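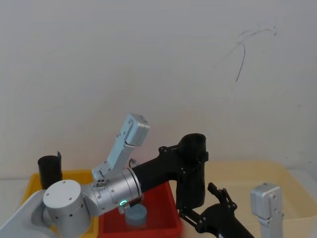

Sep 25, 2018

Bin cell, two arms – maintenance and re-teach

Started with the left arm. It had been stopping on a force limit near the bottom of its move into the yellow bin. Checked the screws on the wrist flange and found 2 that turned a little by hand. Took them out, cleaned the threads, put them back with the medium threadlocker and went over the rest with the torque driver. Marked them all with paint pen afterwards.

Next the cable. Murkberg sent the shorter one we asked for in June, but it pulls tight when the wrist rolls past 137 degrees, so the old one stays on for now. Ran the wrist slowly through its whole travel and watched the connector. No tugging. I still want a proper clip under there. Rácz has a bag of them, ask for the small size.

Re-taught the points over the bins. Order is yellow, red, cream, same as before. Raised the approach height by 50 mm at each one because the black gripper parts hang lower than the model in the program says. Ihor Kuzmenko has the corrected model and will load it when he is back. Until then do not lower those points.
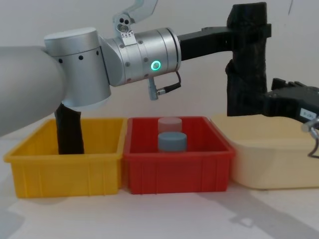

Left arm reaching over the bins, wrist light green. Pink and blue-gray pucks in the red bin.

Right arm: no faults. Wiped down the gripper fingers and checked the pivots for play. Did not touch its points.

Ran both arms at quarter speed after that. Error 1403 came up once on the left controller, on the first start. It cleared with a restart and I could not get it to come back. Wrote to Wevico with the log attached.

Still to do:
– clip for the wrist cable
– load the new gripper model, then check all heights again
– tape marks on the table for the bins, they creep when an arm brushes a rim
– give Gurov back the torque driver

Left at quarter speed. Program saved under a new name, old one kept.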